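收件：Curthorpe 基金项目办公室，Stuart Parsons
提交：Steltelska 家务整理项目组，不来梅（Bremen）
日期：2024年10月3日
内容：第二阶段进度报告，客厅内晾挂与折叠作业

## 1. 摘要

第二阶段的目标是为没有独立洗衣间的住户编写一套可直接执行的衣物整理规程，范围从衣物离开洗衣机开始，到放回柜内为止。规程分为晾挂、取下、折叠、归位四部分。截至本报告提交时，晾挂部分已定稿，取下与折叠部分完成初稿，归位部分只有提纲。

参与住户13户，全部完成首次入户。累计作业记录164条，其中可用于统计的记录已录入总表，字段缺失的记录单独存放，等待补录或作废。补录以住户本人能确认的内容为准，不做推断。

进度总体符合计划。唯一实质性的偏差在衣架规格，见第4节。需要基金方面决定的事项有两件，见第8节。

## 2. 工作范围的调整

第一阶段报告提出过把阳台晾晒一并纳入规程。经与 Wong 讨论，本阶段撤回这一提议。阳台的承重、朝向和物业规定差别过大，写进同一份文件会使条款过长，住户也不易查找。规程因此只覆盖室内，且以客厅为主。卧室内的晾挂另作附录，篇幅控制在一页。

调整后的规程适用于以下条件：

- 使用可折叠的落地式晾衣架，横杆为单杆或双杆；
- 晾衣架旁有可以临时使用的平整台面；
- 室内地面为硬质地面；
- 衣物以日常上衣、裤装和毛巾为主。

大件床品不在范围内。住户反复询问被套的处理办法，项目组目前给出的答复是分次晾挂，规程中不设专门条款。

## 3. 晾挂区布置

晾挂区的布置原则在第一阶段已经提出，本阶段补充了对家具位置的要求。客厅不同于洗衣间，横杆周围通常有电视柜、边柜和餐桌，人员通行、开关柜门和取放衣物共用一块地面。规程要求先确定台面位置，再放晾衣架，最后检查通道。顺序颠倒时，住户往往会把晾衣架放在最空的位置，结果取下的衣物要绕过家具才能到达台面。 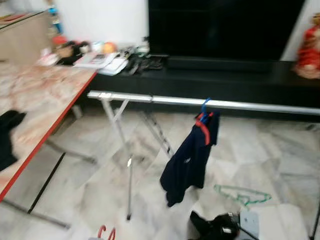
台面与横杆的相对位置按“一步以内”掌握，即操作者取下衣物后转身即可放下，不需要行走。该原则对右手和左手操作者同样适用，只是转身方向相反。客厅这一处的布置基本满足要求：X形支腿的晾衣架紧挨大理石纹桌面的右侧，横杆后方是黑色电视矮柜，挂在蓝色衣架上的深藏青色上衣与桌面之间没有其他家具阻挡。待改进的一点在桌面本身，黑色衣物揉成一团放在桌边，一部分垂到桌沿以外，按规程初稿应归为“未展平、未入位”。

对支腿的要求如下。X形支腿展开后占地较大，脚端会伸出横杆的垂直投影。布置时应以脚端位置计算占地，不以横杆位置计算。首次入户时，多数住户按横杆估算，随后在行走中碰到支腿。规程已加入一条：展开后先沿晾衣架走一圈，确认脚端不在通道上，再开始挂衣。

横杆的朝向不作强制规定。项目组曾考虑要求横杆与墙面平行，后在讨论中取消。平行布置便于通行，但在狭长房间内会占用柜门的开启空间；垂直布置占用通道，但两侧都可以取衣。规程改为由住户根据柜门和通道自行选择，并在登记表中注明。

电视柜一类的矮柜不得作为临时放置面。理由有两条：柜面上通常已有遥控器、线缆和纸张，衣物放上去容易带落小件；柜面高度低，取放时需要弯腰，连续作业后操作者普遍反映不适。

## 4. 衣架规格与偏差

### 4.1 采购情况

计划书规定向每户提供统一规格的塑料衣架，颜色不限。实际供货中混入了肩宽不同的两种型号，外观接近，叠放时不易分辨。问题在分发后才由住户反馈，项目组随即停止发放剩余批次，并对已发出的部分逐户核对。

核对结果：较宽的型号用于小码短袖上衣时，肩端会顶起袖笼，衣物取下后留下凸痕；较窄的型号用于大码上衣时，领口下陷，衣物向中间滑动。两种型号单独使用均无质量问题，问题在于没有区分。

### 4.2 处理方式

供货方同意更换，但更换周期会影响晾挂部分的定稿。项目组决定不等待更换，改为在规程中增加选架步骤：

1. 将衣物平放，衣架置于肩线处；
2. 衣架两端应落在肩缝以内，不超出袖笼；
3. 超出者换用较窄的衣架，仍超出者改为对折搭杆；
4. 衣架挂钩的开口统一朝向操作者的对侧。

第4项起初引起异议。有住户认为开口方向不影响晾挂效果。项目组保留该项，用途在于成批取下时手势一致，能减少相邻衣架互相钩挂。该项在规程中标为“建议”，不计入检查。

### 4.3 颜色标记

部分住户自行用衣架颜色区分家庭成员或衣物类别。这一做法不是项目要求，但在记录中出现频繁，对归位环节有帮助。项目组拟在归位部分列为可选做法，不规定具体颜色与类别的对应关系。

不同颜色的衣架常常来自不同批次，挂钩粗细也不一致。采用颜色标记的住户应先检查挂钩能否在横杆上自由滑动。钩口过紧的衣架取下时会带动横杆，使整架摇晃，应剔除。

## 5. 取下与折叠

### 5.1 取下

初稿规定先取衣物、后收衣架，即解下衣物时衣架留在横杆上。试行中发现另一种做法更常见：操作者连衣架一起取下，在台面上解开衣物，再把衣架放到一旁。两种做法都能完成作业，差别在于衣架的去向。前者结束时衣架仍在横杆上，位置明确；后者结束时衣架可能在台面、椅背或地面上，需要再收一次。

项目组没有禁止后一种做法。对于领口较小的上衣，在横杆上直接解下容易拉扯领圈，先取下再解开更稳妥。规程因此按领口分类：开襟和宽领衣物在横杆上解下，套头小领衣物连架取下。连架取下时，衣架解开后应立即挂回横杆，再开始折叠。

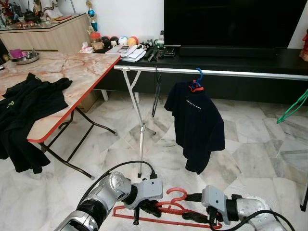
衣架的收纳在初稿中只有一句话，现扩充为独立小节。横杆上不再挂衣物的衣架集中推到一端，钩口方向一致；当天不再使用晾衣架的，衣架成组取下后放入柜内，不与衣物混放。掉落到地面的衣架应先检查挂钩和底杆有无变形，擦净后再用。登记表中增设“衣架归位”一栏，填写“是”“否”“部分”三种结果。

### 5.2 折叠台面

对台面的要求有三项：平整、表面光滑、宽度能容纳一件展平的上衣。材质不限。折叠桌可以使用，但需在作业前确认支腿锁定。台面边缘如有包边，应检查包边是否翘起，翘起的包边会钩住针织衣物。

台面兼作餐桌或杂物台的情况普遍存在。碗、杯等器皿未收走时，操作者会把折叠范围缩到台面近端，衣物展不平，折线随之偏斜。初稿曾要求作业前清空台面，试行后改为“清出一件上衣展平所需的范围，盛有液体的容器必须移走”。改动后的条款执行情况较好，住户不再因为要收拾整张桌子而推迟折叠。

### 5.3 折叠方法

上衣采用三折法，先折两侧、再折下摆。短袖上衣的袖子向背面折平，不外露。领口有撞色滚边的衣物，折叠后滚边应保持在正面上方，便于归位时辨认。胸前有印字的衣物，折线避开印字部分，以减少开裂。

裤装沿中缝对折后再折两次。毛巾按柜深确定折数。以上内容在初稿中均配有线图，线图由 Wong 绘制，尚有裤装一幅需要重画，原图的折线位置与文字不符。

### 5.4 暂存衣物

作业中断时，已取下但未折叠的衣物称为暂存衣物。初稿没有对暂存衣物作规定，记录中却大量出现，表现为衣物成团放在台面一端或搭在椅背上。这类衣物再次处理时需要重新抖开展平，折叠时间增加。

修订稿规定：预计中断的，停止取下，未取的衣物留在横杆上；已取下的衣物至少展平一次后叠放，不得垂出台面边缘。垂出的衣物在有人经过时容易被带落，落地后按需重洗处理。

## 6. 记录方法

登记表每次作业填写一份，由住户完成，项目组每周收取。字段包括作业起止时间、衣物类别、衣架使用情况、台面状态、中断原因和归位结果。中断原因原为自由填写，整理时无法归类，现改为选项加备注。

164条记录中，晾挂环节的填写质量最好，归位环节最差。后者的问题集中在结束时间：衣物折好后常在台面上停留到晚间才入柜，住户多以折完时间作为结束时间。登记表已拆为“折叠结束”和“入柜结束”两栏，旧记录不作换算，统计时只用折叠结束时间。

台面状态一栏采用三级：可直接使用、部分占用、不可使用。分级标准附有文字说明。不同住户对“部分占用”的理解仍有差异，下期入户时由项目人员与住户同时填写一次，对照后再统一口径。

## 7. 费用

本期支出均在批准范围内。衣架更换由供货方承担，不产生新增费用。登记表改版后的印刷费用从原印刷科目列支。

计划外的一项是为台面包边翘起的住户提供防钩布垫，申请金额400欧元，已由项目组垫付报价样品，尚未批量采购。布垫铺在折叠台面上使用，用后卷起存放。如不获批准，规程中将改为提示住户自行用毛巾遮盖包边，作业可以继续，但毛巾在光滑台面上会移位，需要反复调整。

人员费用无变化。交通费用低于预算，主要是入户安排集中在相邻街区。

## 8. 待决定事项

请基金方面就以下两项给予书面答复：

**（一）防钩布垫费用。** 见第7节。答复时间影响折叠部分的定稿文字。

**（二）规程的发布形式。** 计划书写明为印刷册。住户意见倾向于单页，便于贴在柜门内侧。项目组建议同时制作两种形式，单页只列步骤，印刷册保留说明和线图。如只能选择一种，建议选单页，说明部分以电子文件提供。

## 9. 下期工作

十月内完成取下与折叠部分的修订稿，并开始归位部分的编写。归位部分的提纲现有7条，其中柜内分区和衣架回收两条需要入户核实后才能展开。卧室附录排在归位部分之后。

第二次入户按首次入户的顺序进行，重点核对以下内容：

- 晾衣架支腿是否仍在原位，通道有无变化；
- 两种衣架型号是否已分开存放；
- 台面状态的分级填写是否一致；
- 暂存衣物的新规定能否执行，未执行的原因。

入户前一周由 Wong 向各户发送通知，通知中不要求住户提前整理房间。核对以日常状态为准，提前整理过的房间无法反映台面占用情况。

附件：登记表（改版）、晾挂部分定稿、取下与折叠部分初稿、线图目录。裤装线图重画后另行补寄。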